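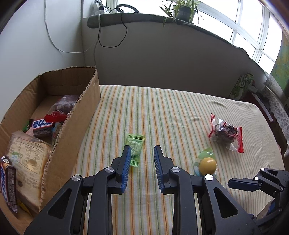 Snack swap: your questions answered

What is the snack swap?
You fill a box with snacks you love, we match you with someone who does the same, and the boxes trade places. That's it! Hudthorpe started with sweets only, but now people send bread, pastries, chocolate bars, whatever they can't stop eating.

Do I need a new box?
Nope. Any brown cardboard box will do, and a ragged top edge is fine as long as the bottom holds. Tape the bottom seam twice, please.

How should I pack it?
Soft things last. Sliced bread goes in after the chocolate, never under it (Ha-rang Shin sent me a loaf flat as a mouse pad and I still ate every slice). Stand bars upright along the side and pour small wrapped candies into the gaps – they make wonderful padding. If your box has a divider flap, leave it in and keep the pastries on one side.

Can I open things before I pack?
Open one for yourself, sure! But only sealed pieces go in the box. A candy sitting on its unwrapped paper is yours now.

Is there a weight limit?
Keep it under 600 grams of snacks for the small swap. The big swap has no limit except what you're willing to carry to the post office.

What if I can't read the label?
Half the fun, as far as I'm concerned. If you have allergies, though, tick the box on the sign-up form and your partner will write out the ingredients in English. Please don't guess from the picture on the wrapper.

What should I try first?
Lay everything out on the bed and pick the one you know least about. My vote is always for plum candy. Cream plum sounds odd until you picture the sour and the milky together, and then you want the whole bag! 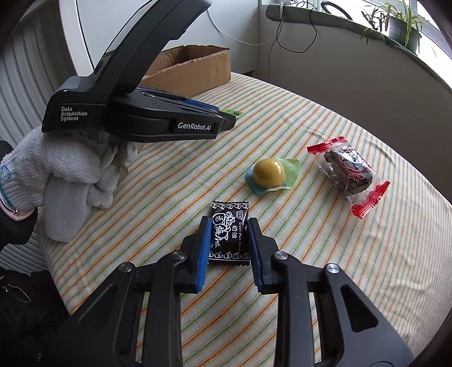

Pornthorpe, 2020-06-15

New questions since the May round

Can I swap twice with the same person?
Yes! Nikola Wieczorek and Jolanta Zieliński are on their fourth. Put your partner's name in the notes field.

Will chocolate survive the summer?
Plain bars, probably not. Hard candy, dried fruit and wrapped pastries are much safer until fall. We had 85 boxes in the last round and the melted ones were all chocolate.

My box hasn't come. Who do I write to?
Wojciech Marciniak looks after missing boxes. Give it three weeks first, then send him your swap number and the date on your postage receipt.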